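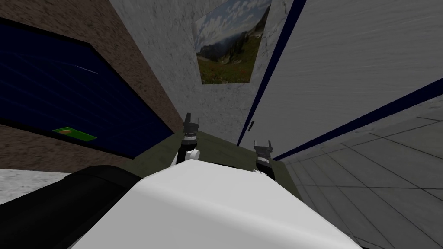

How to Oil a Wooden Tabletop Without Regretting It

Posted in Kitchen & Table by Myrtle Strickland

My first attempt at oiling a table left it sticky from June until the first frost. Guests stuck to it. A napkin is still in there somewhere. I have since learned to do it properly, mostly by asking Hermine Prantl, who refinishes furniture and has never once pretended my table looked good.

What you need

Food-safe oil (I use pure tung oil, but any oil sold for tables will do)
Sandpaper in 110 and 220 grit, or whatever your hardware store has near those
A pile of old cotton T-shirts you were never going to wear again
A metal can with a lid, filled with water

Step 1. Clear the table and wash it with a little dish soap. Let it dry overnight. Overnight means you go to bed.

Step 2. Sand with the coarser paper, always along the grain. If you go across it, the scratches will stay shy until the oil goes on, and then they'll introduce themselves. Switch to the finer paper and go over everything again, edges included.

Step 3. Wipe off the dust with a barely damp rag. Then wipe it again, as your first pass mostly moved the dust somewhere more interesting.

Step 4. Pour on a small puddle of oil and rub it out thin. Thinner than that. Leave it for 20 minutes.

Step 5. Wipe off everything that hasn't soaked in. This is the step I skipped, and you have heard about the napkin.

Step 6. Wait a full day, then repeat until you have four coats. Hermine does six. Hermine has a quieter life than I do.

About those rags

Oily rags can heat up and catch fire all by themselves if you leave them in a heap. Put them in the can of water, close the lid, and ask your local waste site how they want them.

Give the table a couple of weeks before you set anything hot or wet on it. Ours lives under an old bedsheet until then, and we eat on the couch.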